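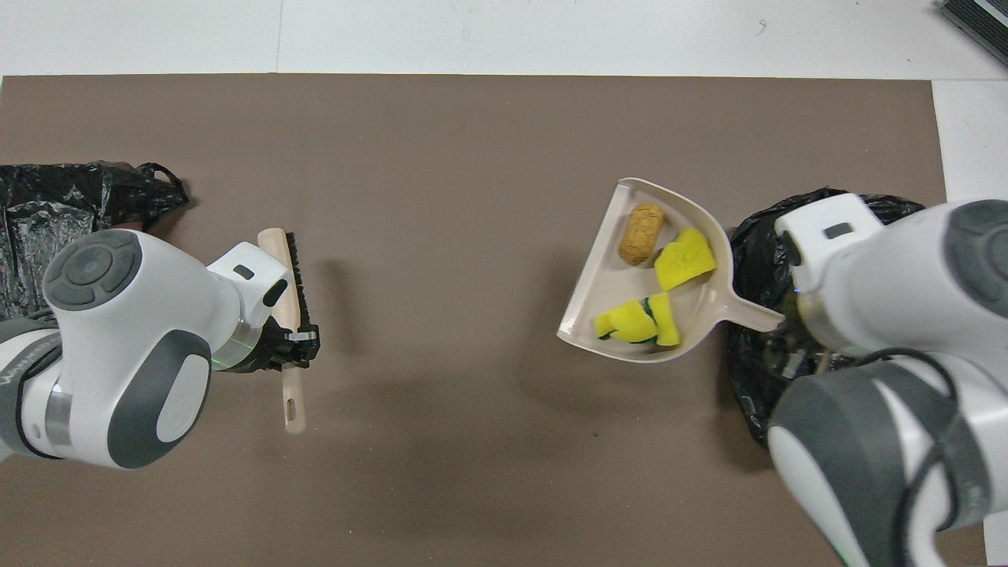
Wohin mit Schwämmen und Korken, wenn der Tisch abgekehrt ist?

Schwämme kommen in den schwarzen Sack, Korken in die Korkdose unter dem Waschbecken, sofern sie sauber sind. Klebt Leim oder Öl daran, gehen auch die Korken in den Sack.

26. Mai 2021, Werkstattbuch Bunel, Fortsetzung von S. 128

Thema bleibt der Tisch. Auf S. 128 steht »Platz wird nach Gebrauch sauber hinterlassen«, was bekanntlich jeder unterschreibt und jeder anders auslegt. Heute also der Versuch, das so aufzuschreiben, dass man es nachmachen kann.

Stand: braune Matte auf der weißen Platte, Handfeger mit schwarzen Borsten, beige Kehrschaufel, schwarze Säcke. Beim Kehren lagen zwei gelbe Schwämme und ein Korken auf der Schaufel, einer der Schwämme mit dunkelgrüner Scheuerseite. Für Staub ist die Schaufel gemacht, für Schwämme hat sie eine gewisse Geduld.

Feger. Der alte Grevlow mit den Kunststoffborsten ist aussortiert. Er hat den Staub zuverlässig von links nach rechts befördert und beim Rückweg wieder mitgebracht. Der mit dem Griff in hellem Holzton bleibt. Er hat ein Loch am Griffende und könnte demnach an einem Haken hängen. Haken ist vorhanden, seit Februar, in der Schublade. Océane hat angeboten, ihn anzuschrauben, wenn ihr jemand sagt, wo. Ich trage hiermit ein: linke Tischseite, 60 cm über der Platte.

Schaufel. Die Lippe muss plan auf der Matte aufliegen, sonst fährt alles Feine darunter durch und man kehrt denselben Strich dreimal. Auf der nackten Platte ging das besser als auf der Matte, die an der Vorderkante leicht nachgibt. Abhilfe: Schaufel ein wenig ankippen, Druck auf die Lippe, kurze Striche. Lange Striche sehen nach Arbeit aus, schießen aber die Korken über die Schaufel hinaus. Der heutige Rekord liegt beim Türrahmen.

Reihenfolge, wie sie sich bewährt hat:

Erst das Grobe von Hand. Alles, was größer ist als ein Korken, braucht keinen Feger.
Dann vom Rand zur Mitte kehren, die Schaufel steht fest und der Feger kommt zu ihr. Wer beide gleichzeitig bewegt, trifft sich mit sich selbst.
Schaufel über dem Sack leeren, am Rand abklopfen.
Zweiter Durchgang nur für die feine Linie, die jedes Mal vor der Lippe liegen bleibt.
Matte hochnehmen. Darunter liegt immer etwas.

Zum letzten Punkt: Heute waren es Bleistiftspäne, eine M4-Mutter und eine Büroklammer, die schon Rost angesetzt hatte. Mutter zurück in den Kasten, der Rest in den Müll. Die weiße Platte hat unter der Matte inzwischen einen anderen Farbton als am freien Streifen. Wer die Matte verrückt, bekommt also eine sehr genaue Auskunft darüber, wo sie vorher lag.

Säcke. Die Rolle von Hiebert reißt entlang der Naht, sobald etwas Eckiges drin ist. Hatten wir schon vermutet, jetzt mit Waage geprüft: mit Holzresten gefüllt und am Griff angehoben, Naht offen bei 660 g. Das ist für einen Müllsack eine bescheidene Karriere. Die Uvance-Rolle hat unter gleichen Bedingungen gehalten, bis mir die Holzreste ausgingen. Bitte die Hiebert nur noch für Papier und Schaumstoff nehmen, oder als Überzug für die Ständerbohrmaschine, wo sie nichts tragen muss.

Sack beim Kehren nicht auf die Matte legen, wenn man ihn noch aufhalten will – er fällt zusammen und zieht Staub an wie ein schwarzer Pullover. Besser über die leere Farbdose stülpen. Die Dose steht neben dem Regal und ist entgegen der Aufschrift nicht mehr für »Lasur, hell«.

Schwämme. Hier fehlt bisher jede Regel. Vorschlag: Gelb ohne Scheuerseite für die Platte, mit Scheuerseite nur für Schaufel und Becken. Auf der weißen Platte hinterlässt die grüne Seite matte Stellen, man sieht sie, wenn man sich bückt. Beim Kehren haben beide Sorten eigentlich nichts auf dem Tisch verloren. Ein feuchter Schwamm zwischen trockenen Spänen ergibt eine Art Panade, die man danach mit dem Spachtel holt (eigene Erfahrung, vorletzte Woche).

Korken. Die kommen vom Unterlegen beim Lackieren. Halbiert sind sie gut, ganz rollen sie weg. Wer welche hinlegt, legt sie bitte auch wieder in die Dose. Im Moment ist dort einer drin, was für eine Korkdose knapp ist.

Zeitaufwand fürs komplette Abkehren mit Matte anheben: 80 Sekunden. Ich habe gestoppt, weil gestern jemand behauptet hat, dafür sei vor der Pause keine Zeit gewesen. Die Pause dauerte dann bekanntlich länger.

Nachtrag O. Campbell: Haken sitzt. 60 cm passt nicht, da läuft die Steckdosenleiste. Hängt jetzt eine Handbreit tiefer, Feger berührt die Platte nicht. Schaufel hat am Griff kein Loch, das für den Haken taugt, liegt daneben.

Offen:
– Uvance-Säcke nachbestellen, zwei Rollen
– Korkdose beschriften, damit keine Schrauben mehr reinkommen
– Vorderkante der Matte beschweren oder ankleben, vorher mit Océane klären, ob sie abnehmbar bleiben muss
– Spachtel suchen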